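# Teleoperated Demonstrations for a Drawer-Opening Task

Project report, Hunbridge robotics course, spring term

## 1. Aim

The project compared two ways of showing a simulated arm how to open and close a cabinet drawer. In the first, the operator drives the hand with a tracked controller. In the second, the operator drags the simulated arm through the motion with a mouse, one joint at a time, and the path is replayed. Both produce the same kind of record, so one training script could be used for both.

All work was done in Stiltside, the simulator installed in the Hunbridge lab. The controller link was Fekadero, a small program left by an earlier project group. We changed its message format and fixed a bug that swapped two of the rotation axes. The rest of its code is unchanged.

## 2. Setup

The arm has seven joints and a two-finger hand. Each episode starts with the arm in a home pose and the cabinet shifted by a random amount to the left or right. An episode ends when the drawer has been pulled past a set point and pushed back, or when 2000 control steps have passed.

At each step the log stores:

- joint positions and velocities
- hand opening
- commanded hand pose
- wrist camera image
- drawer position (used for scoring only, never given to the policy)

The drawer position was included in the policy input by mistake during the first week of training. Those runs were thrown out and are not part of the results.

## 3. Collecting the demonstrations

We recorded 96 usable demonstrations, split evenly between the two methods. A demonstration was usable if the drawer opened and closed without a joint limit being reached. Failed attempts were saved in a separate folder but not used.

Controller demonstrations were faster to record. Their main fault was jitter near the handle, where the operator made many small corrections before closing the fingers. A low-pass filter on the commanded pose removed most of it but added a delay that operators noticed -- they began to overshoot and then wait. We settled on a weaker filter and accepted some of the jitter.

Mouse-guided demonstrations were smoother and slower. Because the joints were moved in turn, the hand often followed a bent path toward the handle. The policy copied this.

## 4. Training

The policy is a behavior cloning network that takes the wrist image and joint state and outputs the next commanded pose. The two sets were trained separately with the same settings. Checkpoint 2785 was used for both, as the validation loss had been flat for a long stretch before it.

## 5. Problems with the wrist view

The operator sees only the wrist view while driving the arm. At close range, large wood surfaces fill most of that view and give few cues about depth.

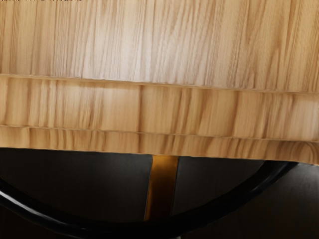 Operators dealt with this by backing the hand away, lining it up again, and approaching more slowly. The backing-away motion then appeared in the training data. In replay, the policy sometimes backed away from a handle it could have grasped, and in a few runs it repeated the motion until the step limit.

Two changes were tried. Trimming the retreats by hand helped but left jumps in the recorded pose, and these had to be smoothed. Adding a fixed overhead view for the operator, while still training on the wrist image alone, gave cleaner approaches. It also let the operator act on information the policy did not have, so we kept those recordings out of the main set.

## 6. Remaining work

The Hong grasp test from the course handout has not been run on either policy. The controller set should also be recorded again with the weaker filter from the start, as its earliest episodes still use the old setting. The scripts and both data folders are on the lab drive under the project name.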